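Episode counts and a change to the stick task

15 February 2023

The Lencho set stands at 3947 episodes. Of those, 2262 passed the filter on the first run. Most of the rejects came from pose dropouts: a marker cube turned too far from the tracking camera, the solver lost it for more than a few frames, and the whole episode went in the bin.

I spent the week on the filter. The old rule threw out any episode with a gap. The new one interpolates short gaps when both ends agree on velocity, and it flags the rest for a manual look. Running it over a batch of 200 rejects recovered enough to make a full rerun worthwhile, so that is queued on Wendska.

The stick task also changed. In September we recorded it with one hand, and the policy learned to approach from a single side and stall if the stick lay at any other angle. The task is now two-handed. The operator may use either gripper for the first grasp, and the start position is shuffled between episodes. Gripper width is logged with the pose, at the same rate, which Olley (our recorder) did not do before version two.
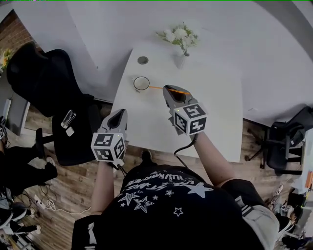 Right gripper at the end of the stick, left gripper held low. One marker cube per gripper.

Target for the two-handed version is 2000 episodes before the next training run. Sync drift between the two grippers is still open. I have a fix in the Pluren branch but have not tested it on long recordings.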